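Budgeting for a Bin-Picking Cell: Your Questions, My Answers
Tollum Automation Notes, written by Solveig Myklebust 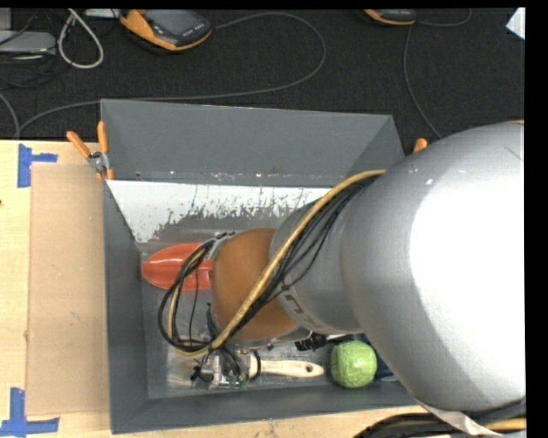
I look after equipment planning at Tollum, and every November my inbox fills up with the same messages from people trying to finish next year's budget. So I've put my answers on one page. I'm on the buying side of the desk (Valter Wikström does the actual programming), so if you want to argue about motion planning, he's your man!

What should I budget for first?

The parts you want picked. I know, they're free, you already have them! But set aside time to gather a proper mix before you talk to any supplier. Hard things, soft things, long thin things, shiny things. If you only send a vendor your nicest square box, you'll get a quote for picking nice square boxes.

The arm is the big number, right?

It's the number everybody stares at. On our first cell, the Clokotton project, the arm came to 40 percent of what we spent. The rest went to the gripper, the table, guarding, cabling, spares and a whole lot of Valter's hours. I'd gotten approval for the arm and a little bit extra, and that was a very uncomfortable meeting.

How much should I set aside for cables?

More than you have now! We put $4000 in the plan for cables, connectors and cable management, and I'd do the same again. Anything that runs down the outside of an arm gets bent over and over, so buy a spare of each one with the first order. Ask about lead times too. We once waited 84 days for one connector, and I'm still a little sore about it.

Do I need a fancy bin and fixture?

Not at the start, in my opinion. Spring clamps, colored tape and a plain gray bin will get you a long way while you're still changing your mind about the layout. Tape is great for marking where things go, because you can peel it up and start over. I leave a line in the budget called "proper fixture" and don't touch it until Valter promises me (in writing, I've learned) that the bin has stopped moving.

One gripper or two?

Quote for two, even if you only buy one. A ball and a paintbrush are very different things to pick up, and so are most of the items in your parts list. We started with a gripper from Tveit and later added a second set of fingers, and having the price already agreed saved me a new round of approvals.

Should I buy used?

We have. Our second arm came through Gorirach, a reseller, and I was happy with it. Scratches on the outside don't bother me much. What I want to see is the service record, the hours on the joints, the controller version and whether the manufacturer still stocks parts for it. Get that on paper before you pay a deposit, and have your programmer check the controller version before you sign.

How much floor space do I need?

Draw the arm's reach, then draw the people. You need somewhere to stand with the handheld controls, somewhere for the cabinet, and a path for the cables that isn't the path to the coffee machine. My first sketch had all the machinery and no place for Valter.

How big should the contingency be?

I use 20 percent. Finance always asks me to cut it and I always say no, very politely. If there's money left over, it goes to spare fingers and bins.

How do I know the cell is ready to pay for?

Write the acceptance test into the purchase order. Say which items go in the bin, who puts them there, how long the run lasts and what counts as a miss. Bring your own items on the day, including the awkward ones.

Can I see your spreadsheet?

Sure! Send me a note through the contact page and tell me what you're hoping to pick. The tab called "old" can be ignored, it's from Clokotton and the freight column is wrong.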